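Minutes of the Sendutcombe Reading Room users' meeting, 29th December

Present: Rosalía Cabello (chair), Trinidad Sepúlveda (minutes), and a very good turnout from the letter-writing group, the homework club and the Ovside quilters. Trevor sent word that he had a cold, and we all wish him better.

1. Minutes of the last meeting
Read and agreed, with one correction. The cinnamon cake was Rosalía's and not from the bakery, and I am sorry for giving the bakery the credit!

2. Money
The supplies fund stands at $1317, with $61 still to come in from the card sale. Rosalía thanked everybody who stood behind that table all afternoon in the draft from the door. We had hoped to reach $3000 by the end of the year for new shelving, and it was agreed to keep going cheerfully and look at it again in the spring.

3. The writing table
We spent the longest on this, as several people had feelings about it. The homework club likes everything out and within reach, and the letter writers like a clear stretch of wood to spread their paper on. After a good deal of friendly back and forth, the following was agreed:

The lamp with the round globe stays in the corner at the back. Trinidad said the light was a little cool for her taste, but others find it easy to read by, and a warmer bulb can be tried in January if somebody comes across one.

The plant stays too, in the opposite back corner. It was proposed that it go to the windowsill, and the proposal was withdrawn after some laughter and one quite moving speech in its defense.

The black organizer is to live in the middle of the table, where people on both sides can get at it. Pens in the taller part, please, and clips and stamps in the shallow part. Half-eaten mints do not belong in either.

The scissors with the yellow-orange handles belong to the table and should be on it when you leave. They have gone visiting the quilters' cupboard more than once, and the quilters took this in very good spirit and promised to bring their own.

4. Supplies
Paper is running low again. Rosalía will order 20 pads from Cestar, along with envelopes, and will ask whether they still carry the cream ones that everybody liked so much last winter. Anyone with a particular wish should leave her a note before she orders.

5. Other matters
A blue scarf was left on the coat hooks and is now in the desk drawer. The side door sticks in damp weather and wants a firm push low down.

Next meeting in January, after the homework club has gone home. Trinidad will bring soup.

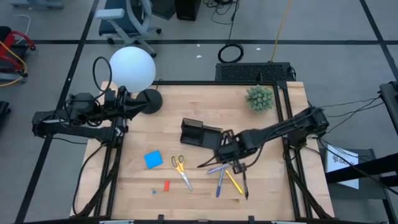
Item 3: the writing table, with lamp, plant, organizer and scissors.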